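4. Placing the death notice

1. Open the Callmont notice form and choose Funeral or Memorial. The setting can't be changed once you've paid.
2. Enter the full name as the family wants it read, accents included. Bako, the built-in checker, will flag Begoña as a typing error. Ignore it.
3. Keep the text under 3000 characters. The counter includes spaces, whatever the sales page says.

Note: The "suggested tribute" button fills in a paragraph for you. We tried it 10 times and got almost the same paragraph each time, so write your own.
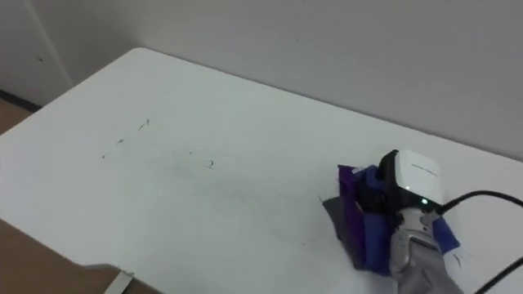 4. Add the service time and the chapel address by hand. The map link is supposed to do this - check it anyway.
5. Untick "Flowers and gifts" unless the family has asked for it. It comes ticked.

Caution: Proofs expire after 3 hours. An expired proof is treated as approved, and corrections are then charged as a new notice.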